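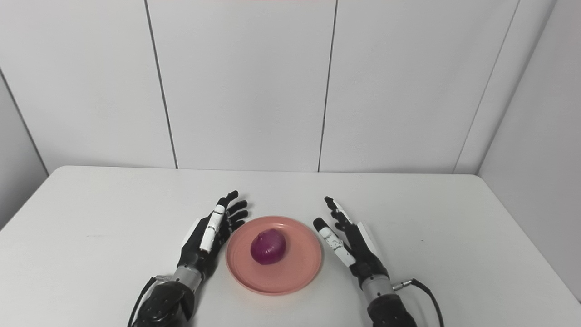

# Does peeling a red onion early cost you anything?

Meinrad Kuster, Food Prep unit, final report
Jun 15, 2026

The claim I was given to test is that a red onion should be peeled right before it is used, or it gets weaker in taste and dries out. I had read this in three cookbooks. None of them gave a number, so I started out doubtful, and I'm still doubtful, including about parts of my own work.

## Method

I used 20 red onions from one sack. Half were peeled and left out on plastic plates for four hours. The others stayed in their skins until the end. Everything was weighed before and after on the Zillum kitchen scale, with the plate weight taken off. Peeled weights were compared only with peeled weights, or the skins would have confused things.

## Results

The peeled group weighed 1,000 grams in total at the start and lost 14 grams. That is 1.4 percent. I expected more, given how firmly the books put it. The outer layer felt a little leathery on some onions and fine on others.

For taste, six classmates tried raw slices from both groups without knowing which was which. Three picked the fresh one correctly. Guessing would do as well.

## Problems

- The Zillum reads in whole grams, too coarse for single onions.
- Room humidity was not recorded.
- Six tasters is too few to prove anything, and two of them had just eaten lunch.

I would not repeat the cookbook claim for a four-hour wait. Overnight is a separate question, and I plan to run it in September with a better scale.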